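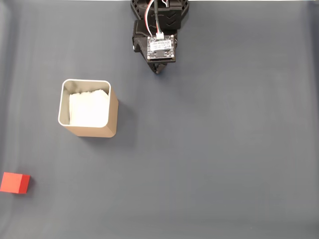
Avcombe Robotics Club ran its summer project over five evenings this year, and the arm group spent all of them on one job: pick up a cube, put it in a box, and do it again without anyone touching the keyboard. The page has one picture so far, and the rest of the notes are set out as they would be on the club board. The cube is the red one at the lower left, with the beige box up nearer the arm. We call the arm Gornomer, after the name one of the younger members wrote on the first parts bag, and the controller software is our own, called Tufa.

Starting position
Every run begins with the fingertips close together and nothing in them. Tufa checks the joint readings, opens the gripper and moves off. If the readings are out, it stops and waits for someone to press reset. In the first week it stopped a lot.

The circuit board
The small square board over the gripper was moved there in the second session. Before that it sat on the bench at the end of a long lead, and the lead kept catching on the elbow joint. It is held at the corners by four pale fasteners. Moving it took most of an evening, including finding screws of the right length.

Wiring
The black cable comes down to a white plug at the top of the board and splits into thin coloured wires just before it gets there. The red and white pair next to it has been left with a long curve so that the wrist can turn. We had it shorter at first and it pulled out at full rotation. Anyone building the same thing should turn the wrist all the way both ways by hand before cutting anything to length.

The box
There is soft white material in the bottom, and it has stayed in for all the timed runs so the scores can be compared. Please put it back if you take it out. The box does not have to sit square to the bench. Tufa looks for the middle of the opening and lets go above it.

The cube
Plain faces, no markings. We tried a cube with a printed pattern on it in week three and the colour detection was worse, so we went back to plain. The cube may be put down at any angle within reach of the arm. The gripper turns to line up with two of the sides before it closes.

The work surface
Matte grey, chosen after trouble with reflections on the old white table. The ceiling lights in the hall showed up on that as bright spots and Tufa went after them. Shadows are still a nuisance. The one beside the box is fairly dark, and a cube placed inside it is harder to find than one out in the open.

Results
The final test was on 26/07/2022. Each of the two teams had 80 attempts, split into sets of 20, with the cube moved by hand between attempts. A drop outside the box counted as a miss, and so did a cube left balanced on the rim. The first team used fixed grip force and the second used a version that eased off once the fingers met something. The second team finished ahead, mostly on the last 40 attempts, when the first team's gripper had started to slip.

Takumi Iwasaki looked after the timing sheets and wrote most of the grip code for the second team. His notes are in the blue folder in the club cupboard, along with the servo settings for both versions.

Next
We are entering the sorting class at the Brorkden schools meeting in December. That needs two boxes and more than one colour of cube, so Tufa will have to decide where each one goes. Work on that starts when the club is back after the holidays. New members are welcome and do not need to have done any programming. Please bring a laptop if you have one, and a packed tea if you are staying for the late session.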